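Floaters, Mostly

9 January 2019

I put off having my eyes checked for most of a year. The reason was a gray squiggle in my left eye that showed up in October and stayed. It drifted when I looked at the sky or a blank page and went away when I was busy. I decided that meant it was nothing.

The optometrist in Lodberg said it was a floater. The eye is filled with a clear gel, and as you get older the gel shrinks a little and forms clumps. What you see is the shadow of the clump on the retina. Mine was harmless. She also told me that if I ever got a sudden shower of new ones, or flashes of light, or a dark curtain at the side, I should go in the same day and not wait for an appointment. I wrote that on a card and stuck it on the fridge.

The exam took longer than I expected. She used drops to widen the pupils and I sat in the waiting room for a while with everything close up going soft. I couldn't read my phone. The drops wore off after 4 hours. Bring sunglasses and get someone else to drive. I took the bus home to Dodemden and missed my stop. 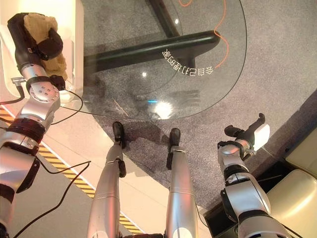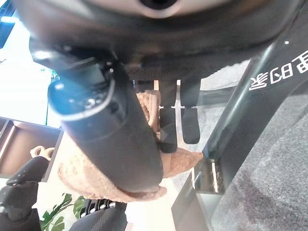
The other thing she found was that my reading prescription was out of date. I had been holding books farther and farther away and blaming the print. The new glasses cost more than I wanted to pay, even after 70 dollars off for reusing my old frames. They took 9 days to come in.

My neighbor Jouko Lappalainen has had floaters for years and says he only notices them when he shovels snow. I think that's right. The brain gets used to them. I went most of last week without seeing mine, and then I thought about it while writing this post and there it was, sliding across the screen.

I still have the pressure test to repeat. The first reading was a bit high in one eye and she wants another one before she says anything about it. I've booked it for the spring. I'll ask about the glare at night too, as I forgot the first time.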